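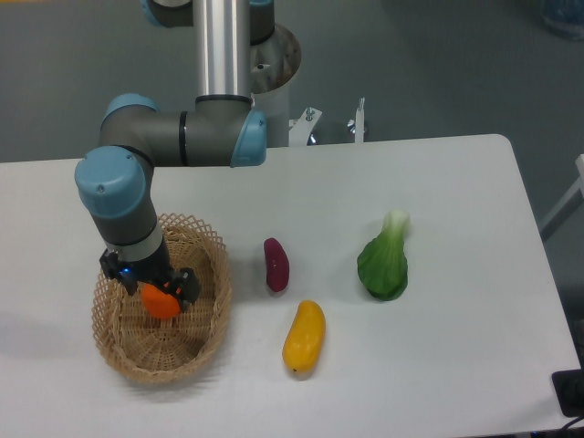

I have spent most of January collecting demonstrations for the basket task, so I thought I would write down how it works in practice. People ask me what I do and I say I teach a robot to put fruit in a basket, and that usually ends the conversation.

An episode is one go at the task from start to finish. The arm begins in its rest position, the items are on the table, and I guide it through picking each one up and letting go of it over the basket. Joint positions, gripper opening and video all get saved together. When the last item is in I take the arm back to rest and press the pedal. Then I empty the basket, lay everything out again and start the next one. The target for this task is 1,000 episodes. Lăcrămioara Toma set that number before Christmas and has not moved on it, although I have asked.

The driving is the easy part once you have done a few days of it. The resetting is what wears you down. If I put things back without thinking, they end up in the same places every time, because my hand has habits. The model then learns my habits. Our first batch had the basket in nearly the same spot throughout, and when Ferhat Sezer shifted it a hand's width to test the policy, the arm carried the fruit to the old spot and dropped it on the table. We threw out the lot.

Now I work from a printed sheet. Ferhat wrote a small script called Gelleo which gives a rough position and direction for each item and for the basket, and I follow it line by line. It sometimes puts two things on top of each other, in which case I skip the line and cross it out. I do 18 episodes, then stop for tea, then do another 18. More than that in one go and I start cutting corners on the lowering.

Lowering matters more than I expected. You can let go of an orange from high up and it will probably land in the basket, but it may also bounce off the rim. I try to bring the fingers down inside the rim before opening them, every time, at the same unhurried speed. If I hesitate in mid-air while I think about where to go next, that hesitation is in the recording, and the model will copy it faithfully. Sebastian Pană has a habit of waggling the wrist before he closes the gripper. For a while the trained arm did it too.

The shapes each have their own trouble. Round things are forgiving as long as you come straight down on the middle. The mango has to be taken across its narrow side or it swivels. Sweet potato is fine lying down and awkward in any other direction. Bok choy I take by the stalk, as the leaves give the fingers nothing useful to hold. I was told to record a mixture of grips on it and I do, but I know which ones I would keep.

Failed grasps were an argument for a while. Ovidiu Filip wanted them all deleted. Lăcrămioara wanted them kept if the operator recovered, on the grounds that the arm will miss sometimes and ought to have seen what to do next. We settled on keeping recoveries and binning anything where an item leaves the table. I mark them with a letter on the sheet and Ovidiu checks the video afterwards. He watches at 6 times normal speed and still catches things I missed, mostly my sleeve.

Lighting is the next job. Everything so far was recorded with the ceiling lights on and the blinds down, and the people at Ollport who will be using this have a large window. I have been told to do 20 episodes at each blind setting and then we will look at whether it makes any difference. Aurel Sima thinks it won't. He also wants a second basket, a deeper one, which would mean a new set of sheets and going back over the lowering heights. I have asked him to wait until the blinds are done.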